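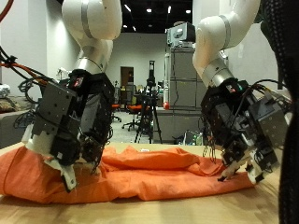
Flotelis collects demonstration data for learning systems that control two-armed robots. We record examples of manual tasks, check them, label them and deliver them to the teams that train the models. Cloth makes up the larger part of the work. A rigid part can be described by its position and angle, but a length of orange fabric folded across a table, with a puffy roll at the back and a flatter layer in front, has no such short description. The system has to learn from many recorded cases what a fold looks like and where two hands should take hold of it.

How we started

The company was set up in Pokunport by Mandla Steyn and Wycliffe Kariuki, who had both worked on control software and had both run short of usable recordings. The first collection held 200 episodes of one task, folding a hand towel in half. A model trained on it did well with that towel and poorly with every other. Our present methods date from that result. Each task is now recorded with several fabrics, several starting positions and more than one operator.

What we record

An episode is one attempt at one task by one operator, from the first movement of the arms to the point at which the operator lets go. For each episode we store joint positions, finger positions, motor currents and video, all on a common clock. The operator marks the attempt as complete, partial or failed. Failed attempts are kept and labelled as such. Several clients train on them separately, and the recovery movements in partial attempts are often the hardest material to obtain by other means.

The Kombo set is our general cloth collection. It contains 4,000 episodes across 67 tasks, among them flattening, folding, rolling, turning and lining up edges. Aner is the in-house tool used to review it. Aner plays the video beside the joint traces and flags dropped samples, clock drift and long pauses. A second person then watches every flagged episode and accepts it, trims it or sends it back – the tool does not reject anything by itself.

How we work

Operators train for two weeks before their episodes enter a delivered set. Sessions are short, as attention falls off and the movements become careless. Task instructions are written in one or two sentences and tested on an operator who has not seen them before. If two people read an instruction differently, it is rewritten and the earlier episodes are relabelled.

Hand calibration is checked at the start of each session and again after any change to fingers or wiring. The values are stored with the episodes, so that a fault found later can be traced to the recordings it affects.

The team

There are 7 of us. Mandla Steyn is responsible for hardware and recording. Wycliffe Kariuki is responsible for data formats, review and delivery. The others divide their time between operating, labelling and maintenance – everyone reviews episodes for part of the week.

We take on commissioned collections as well as licensing Kombo. Enquiries should state the task, the objects involved and the file format required. New commissions are scheduled from September.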